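Zutlow Household Words

A small, friendly word list for the things people keep at home

What it is

Zutlow is a plain text list of everyday names for household things, put together for anyone who writes labels, small ads, jumble sale lists or inventories and keeps getting stuck on what to call something. It began as a scrap of paper on the side of the fridge in Stuvstead, and grew a good deal further than anyone meant it to.

The current release holds 541 entries. Of those, 209 have at least one regional name alongside the main one, so if your family has always said "slop bowl" or "clothes maiden" there is a fair chance you will find yourself in here somewhere (and if you don't, please do write in!).

What is in the folder

words.txt holds the main list, one entry to a line.
regional.txt has the local names, each pointing back to its main entry.
rooms.txt sorts the entries by the room they usually live in. Sheds count as a room.
notes.txt is where the long arguments ended up, including the one over what separates a tub from a tin.

How an entry looks

Each line has the main name, then the plural, then a short meaning of 10 words or fewer. The parts are split by tabs, as commas kept turning up in the meanings and causing trouble. Names are in lower case unless they come from a person or a place.

The dressing table section

We are rather fond of this part, which covers rollers, grips, combs, trays and all the little odds and ends that gather near a mirror. "Roller" is the main entry, with "curler" listed beside it — both are in daily use and we had no wish to start a quarrel.

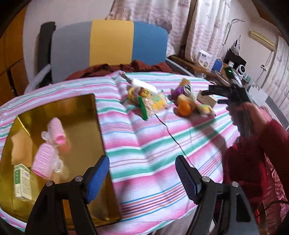
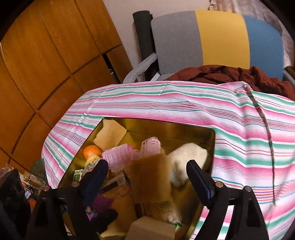
Pink hair rollers on a striped tablecloth's table, in a gold-coloured holder: see "roller", "tray" and "bin".

Where the words came from

The first 240 entries were gathered by hand from shopping lists, old recipe books and long chats over tea. The rest came in by post and email after the Lehner reading group passed the list round. Spellings were checked against the Wodex speller, though we kept a few odd ones that people plainly loved.

Known gaps

Garden tools are thin, and sewing things are worse. Names from Scotland and Wales are far fewer than they ought to be, and we would be very glad of help there.

Using it

Copy it, print it, change it to suit your own house. If you share a changed version, please give it a new name so the two don't get muddled. New words can be sent in at any time, and the next release is planned for September.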